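# Sobre a Plurngate

A Plurngate é uma empresa pequena que fabrica e aluga kits de manipulação robótica para escolas técnicas, laboratórios e oficinas de reparação. Começámos em abril, numa sala emprestada, e hoje somos 17 pessoas.

O nosso produto principal chama-se Sirier. É um kit de mesa: o braço, a garra de dois dedos, a câmara de pulso e o programa Etero, que guarda cada movimento para o repetir ou corrigir depois. Os dedos são trocados com uma chave simples, e cada um vende-se também em separado.

## O que oferecemos

- Compra do kit completo por 1492 euros, com a garra já montada
- Aluguer mensal por 197 euros
- Formação inicial de dois dias, nas suas instalações ou nas nossas
- Peças de substituição enviadas em 24 horas

O serviço Feng é para quem já tem um braço e precisa só de ajuda com as tarefas. O cliente manda-nos os seus objetos, nós ensaiamos a preensão e devolvemos um relatório escrito, com as definições usadas. Trabalhamos muito com cabos e carregadores - são objetos moles e irregulares, e os clientes pedem-nos isso com frequência.
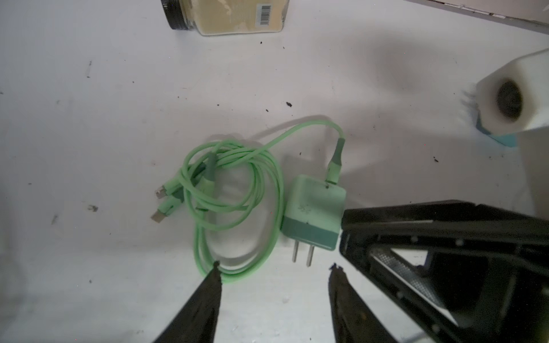 *Cabo e carregador verde-claros na mesa de trabalho, vistos junto aos dedos da garra.*

Respondemos em português e em inglês. As novas turmas de formação abrem a 2 de janeiro, e as inscrições fazem-se pelo formulário de contacto.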